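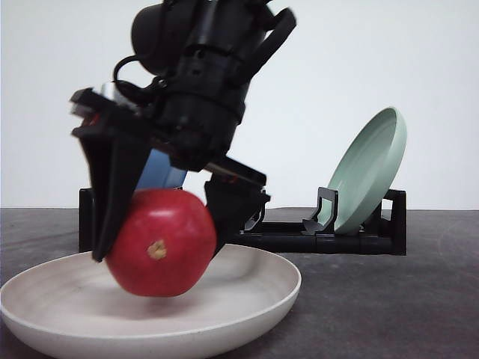 The purpose of this project was to find out whether the color of a couple's clothing changes how well an outdoor engagement photo works when it is seen small, as on a phone or in a studio's online gallery. Our group had noticed that many photographers tell couples to avoid bright colors, but the guides we read did not say how much difference it makes. The basic idea is simple. The red apple over the off-white plate is easy to find at a glance, since the color is strong and the plate is pale. A couple standing in front of dry grass in tan clothes is much harder to pick out. We wanted to know if viewers also prefer the photo with the stronger contrast, or only notice it faster.

Locations

We used three locations: the lake trail at Skasitz, the old rail yard in Demville, and Chowdary Garden. Skasitz has open water and a lot of sky, so the background is light most of the day. The rail yard is mostly brick and rust. The garden was the hardest place to work because the background changes every few steps, and we had to mark the standing spots with tape.

Shooting took place in April, between 4:30 and 6:30 in the afternoon. We planned to shoot in the morning as well but could not get enough pairs of models. All models were students who agreed to pose as couples. Each pair brought one outfit in neutral colors and one with at least one bright piece, such as a coat or dress.

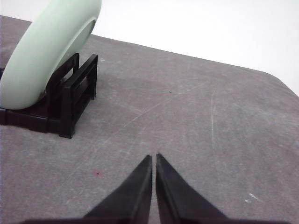 We took 1429 photos in total. After removing ones with closed eyes, missed focus, or people in the background, we had 262 left. Of these, 114 were from Skasitz, which means that location is overrepresented. We should have set a limit per location before shooting — by the time we sorted the files it was too late to go back.

Survey

We showed photos in pairs to 116 people through an online form. Both photos in a pair had the same models, location, and similar pose, and only the outfit changed. Viewers picked the one they would rather have on a wall, then the one they would rather use on an invitation. Hosier Studio let us post the link on its page, so part of the sample was already interested in wedding photography.

Results

For the invitation question, most viewers chose the bright outfit at Skasitz and at the rail yard. For the wall question the answers were closer to even, and at Chowdary Garden the neutral outfit was chosen more often. Several comments said the bright coat "fought with" the flowers. This matches what we saw when editing. In the garden photos we kept lowering the saturation of the clothes and then putting it back.

Problems

Poses were not identical between outfits, and a better smile may have decided some votes. Cloud cover also changed during two of the sessions — we corrected white balance but not shadow depth. A second round should use a tripod with the height written down for each spot.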